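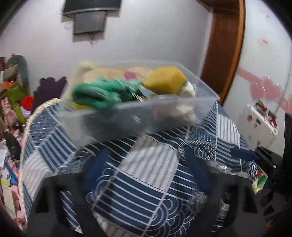 The clear bin and its soft things, on the patchwork cover.

Bedroom Table and Hair Things – Safety Check
Rellen cottage, back bedroom
Sheet 289, filled in by me, August

I do this one at the change of season, and again if little kids are coming to stay. Tick, cross or "watch", then whatever I feel like writing underneath. Please add your own comments at the bottom if you use the sheet for your own place, and change whatever doesn't fit!

PART ONE – THE TABLE

1. Table stands steady when leaned on
Tick. It's the little Bosberg one and it used to rock like mad on the old carpet. I put a felt pad under the back leg in autumn and it's been good ever since. Lean on each corner, don't just poke it in the middle like I did the first year.

2. Cloth sits flat and doesn't hang low enough to grab
Watch. I love this cloth, the blue and navy patches suit the room, but it's a slippery thing on a painted top and a toddler could have the lot down in one pull. I've ordered a grip mat from Skolberg and I'll trim it to fit when it turns up. Until then the cloth comes off whenever we have anyone under three.

3. Edging is stitched down, no loose loops
Tick. Ran my finger all the way round. There was a pulled stitch at the back which I fixed on the spot with cream thread (not my neatest work, but it's at the back).

4. Loose cords and ties put away
Cross. There was a twisted black-and-white cord lying out on the cloth. Cords go in the drawer with the latch. I've written this on three sheets now and I'm the one who leaves them out, so I can't really complain to anybody.

5. Lamp, heater and hair tools well clear of fabric
Tick. The straightener lives in the bathroom these days. The heater is over by the window, and I've marked the floor with a bit of tape so it goes back to the same spot. The label on the heater says 2,000 watts, so it gets the wall outlet all to itself and never the power board.

PART TWO – THE CLEAR BIN

6. No cracks, chips or sharp corners
Tick. Rinse it, dry it, then hold it up to the window and turn it slowly. You'll see a crack in the light that you'd never find on the table. The corners are where mine always go first. The one before this split right down a corner and snagged a good scarf.

7. Not overfilled
Tick. My own limit is 500 grams on the kitchen scale, which sounds fussy for hair things, but past that I find I'm squashing them in and everything comes out creased. Soft stuff only. Clips and pins have their own tin.

8. Everything in it is clean and dry
Watch. Nothing smelled musty, but I did find one at the bottom I don't remember washing. They've all been through on cold in a mesh bag with a capful of Bandara and spread on the airer overnight. Don't put them back even a tiny bit damp – they'll go sour in a closed room.

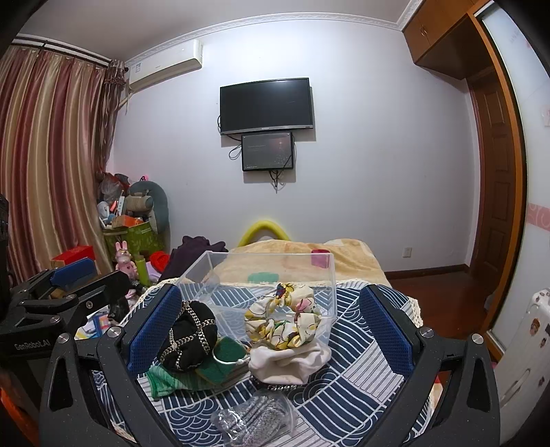

How often should scrunchies be washed?
Every couple of weeks if they're worn most days, and sooner after a swim or a sweaty run. Plain cotton ones can go in with a cold wash, in a mesh bag.

PART THREE – THE THINGS THEMSELVES

9. Elastic still springs back
Tick, mostly. Stretch it over your hand and let go. If it comes back baggy it goes in the rag basket. The plain off-white one is getting a bit tired, but it'll do for gardening.

10. Seams closed, no elastic poking through
Tick. The big floral one passed, which made me happy because it's my favourite and I'd have sulked. Look on the inside of the ring, where the join is.

11. Metal trim is firmly attached
Watch. Anything with chains gets its own line on this sheet. The puffy black one with the gold-coloured chains is lovely on, but I tug each bit of chain and check for an open link before it goes back. Not for kids, not for sleeping in, and not in the washing machine. I sponge it by hand and keep it away from anything knitted.

12. Nothing small enough to swallow
Tick. Went through for loose beads, buttons and charms and came up with one button, which belonged to a pillowcase. If you find something and can't work out where it came from, keep it up high until you do.

13. Strays sent home
Cross. There's always something on that table that belongs in another room. I give myself five minutes at the end of the check and a basket to carry it all off in, and this time I got called to the phone halfway through.

FOLLOW-UP

Grip mat – cut and fit when it arrives.
Cord – into the latched drawer. Done while writing this.
Strays – finish the job after supper.
Off-white scrunchie – stretch test again next sheet.
Chains – have a go at any loose link with the small pliers, and if it won't close properly, the chain comes off.

COMMENTS

Could you add a line for the drawer latch? Ours looked shut and wasn't.
– Good one, it's going in as number 14.

We use a lidded bin because of the cat. Same check otherwise, plus hair. So much hair.

Does the weight limit include the bin?
– Just what's inside. I zero the scale with the empty bin on it first.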